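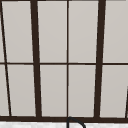

Setting up a sink practice kitchen in the simulator (before you let the arm near a real tap)

Posted 10/05/2019 by Yareli Ibarra, Gillness shared workshop

Quick write up as promised. People keep asking how we got the kitchen going for the Paewai arm so here are the steps, in order, typed between other jobs. Assumes you've got the arm bolted together and the Cladeo board talking to your laptop. If not go and do that first, Davina Dalgleish's build page has the lot.

What you need
Laptop with a proper graphics card
Cladeo simulator, the current one
Arm model files (shared drive, folder called paewai_final, NOT paewai_final2)
Dollent kitchen pack
An evening

1. Load the room
Open the kitchen pack, pick the one with the sink under the window. Leave the lights alone. Takes ages first time, later loads are quick.

If the tap shows but the arm doesn't, the arm file hasn't been read. Check the path for spaces. It is always spaces.

2. Place the arm
Put the base beside the sink run. Our real bench puts the shoulder 200 mm back from the counter edge so I matched that. Measure your own!! Don't copy mine, different bench.

Then check it can reach. Drive it by hand with the sliders, down into the basin and back out. If an elbow goes through the worktop you've got collisions off. Settings, physics, tick the box, reload.

3. Set up the views
Two at least. One on the arm, one fixed and looking down into the sink. The wrist view swings all over the place, that's normal, leave it in. Save both at the same rate or you'll be lining them up by hand later, ask me how I know.

Soft edges on the window bars and the tap are fine at this size. I wasted a whole evening turning the quality up and it made no differnce to the training, just slower.

4. Put things out
Crockery and bits of food from the pack. Start with hardly anything. One dish down in the basin, a plate behind it on the counter, that'll do for a first go.

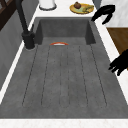 Looking down into the sink, gripper over on the right and the yellow plate at the back.

Careful with dark sinks. Black fingers over charcoal stone are hard to pick out, for you and for the software. The white counter helps a lot. If you're struggling swap the sink material for something paler while you learn, swap back after.

Also drop things from just above the surface, never exactly on it. Exactly on it and they jitter or shoot off.

5. Record some runs
Drive it with the hand controller. Slow. Reach, close, lift, over to the counter, let go. Reset and again. We're aiming for 400 runs, have 84 worth keeping so far. Bin the bad ones as you go, don't save them up to sort later.

Name the files with your initials please. Please.

6. Only then the real arm
Speed limit on, stop button in your other hand, plastic plates. Expect the grip to be off. Sim plates don't bend and the sim friction is a guess, so nudge the closing force up a bit at a time until it holds.

Things still broken
Reset sometimes leaves the fingers half shut. Open them by hand before you hit record.
Cladeo crashes if you resize the window during a run. So don't.
Haven't got water working, may have a go in August.

Questions to me or Davina, or write it on the board by the lathe.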